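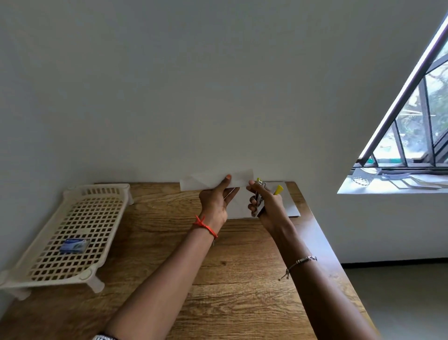
Small Desks, Big Mailings

December 11, 2020

The winter mailing is underway, and we could not be happier with how it's going! Nearly 3,000 letters will leave Perron this season, every one of them folded and stapled by hand, and we wanted to give a little space in this issue to the part of the job that rarely gets any attention: the desk itself.

Back in August we asked readers how they set up for a long session of folding and stapling, and the replies were a delight. People sent us sketches, measurements, opinions about staplers (so many opinions about staplers!) and one very long letter about the right height for a chair. We read all of it. What came up again and again was the wish for a bit more surface. Paper spreads. You start with a clean stretch of wood and ten minutes later there are sheets under your elbows and you can't find the highlighter.

The fix we love best is a simple plastic rack on legs. A little raised grid gives you a second level, so the small stuff can live up top and flat sheets can slide in underneath. Push it right back into the corner, where two walls meet, and it takes up space you were hardly using anyway. Ours is cream-colored and very plain, and we've grown ridiculously fond of it. The blue-and-white packet gets a spot on the rack, and the middle of the desk stays free for paper.

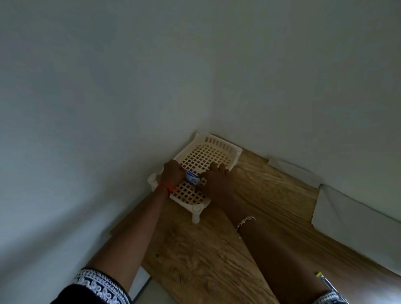
Blue-and-white packet, meet corner rack.

A few more things we picked up from your letters and from our own evenings at it:

Keep the stapler small. The big office models are wonderful for thick reports, but for a folded sheet or two a small metal one that fits inside your palm is so much quicker, and you can hold the paper with the other hand the whole time.

Fold first, staple second, and do it in batches. Ten sheets folded, ten sheets stapled, then a stretch. Several of you swear by doing the whole pile of folding in one go, and if that works for you, carry on - but our creases get sloppy after a while.

Mark as you go. A yellow highlighter on the corner of the last finished sheet in each batch makes counting up at the end a breeze.

Find a window if you can. Some green to look at between batches does wonders for tired eyes, and a sill is a handy place for envelopes that are waiting their turn.

The Trimivgate group is trying something different this time, with one long table and everybody working down the same side, and the Iramora group has gone the other way and split the job between 11 homes. We're dying to hear how both of them get on, and we'll print their notes in the next issue.

If you'd like a share of the folding, there are still 2 boxes of letters to hand out. Drop a note in the mailing box at the Brovix front desk with your address and how many sheets you'd like to take. Paper and staples come with the box. Bring your own stapler - we know how you all feel about your staplers!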